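Venik Wool Throw, Herringbone Weave

Item no. 817
Made for Ernura by the Karaca mill
100% wool, with a 3 inch twisted fringe at both ends
Colors: Oatmeal, Slate, Barn Red

We've been selling the Venik longer than almost anything else in the shop, and it's still the one we end up wrapping around our own knees once the evenings turn chilly. It's a good, honest weight, heavy enough to stay put on the arm of the couch but light enough that you can nap under it in the afternoon without waking up too warm. The herringbone is woven in with two shades of the same yarn, so from across the room it looks like one soft color, and up close you get that lovely little zigzag (the Slate shows it best, if you ask us!).

New wool can feel a touch crisp for the first few weeks. Give it time and plenty of use and it will loosen up nicely. A few of our customers have written to say theirs got softer every winter, and ours at home certainly did.

Care

Wash by hand in cool water with a mild wool soap, press out the water in a towel, and dry flat in the shade. Please keep it out of the dryer. Most of the time a good airing on the porch rail is all it needs. For summer, fold it away clean in the cotton Estex bag that comes with it, and shake it out once in July if you remember.

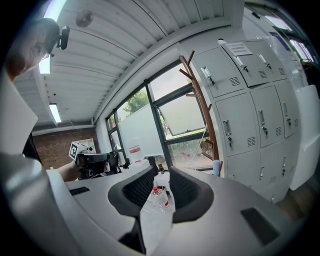 Head down at the table.

Ordering and returns

Throws ship folded in their storage bag within three working days. If the color isn't right for your room, send it back unwashed within 21 days and we'll gladly swap it for another or refund you. Barn Red is sold out for the moment, but you can leave your email on the order form and we'll write as soon as the next batch is in.

Page updated 6 March 2021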